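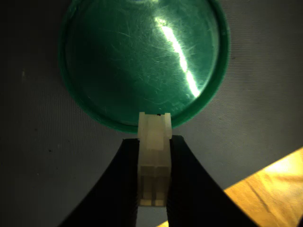 How often do the finger pads on a small arm need changing?
When parts start to slip under a normal grip, or every 80 hours if you like a schedule.

Review: Gasis finger pad kit, 16 pieces
Posted February 27, 2023

I bought the Gasis kit after pricing the Drestivent one and lying down for a while. The pads went on in 21 minutes, nine of which I spent looking for the hex key the kit swears it includes. 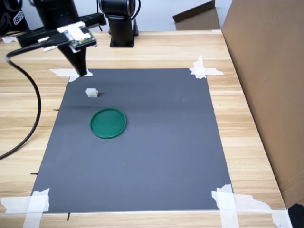
Mat taped at the corners, arm parked at the back left.

Re-teach your grip width after fitting. The new pads are thicker than the old ones, a fact the leaflet saves for its back page, in gray type. I also redid the mat with fresh tape. Reisinger sells clamps for that. I own tape.

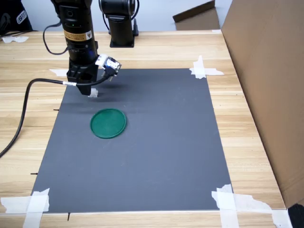
Upkeep

Wipe the pads with a damp cloth and let them dry. Check the finger screws while you're down there, and look over the cable where it bends. I used Purnisano cleaner once and the pads went tacky, so now it's water.

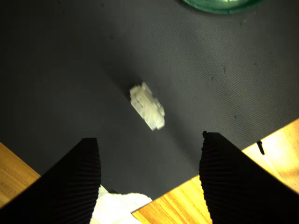 The ribs may collect lint, and an old toothbrush gets it out. Four stars. The fifth is wherever my hex key went.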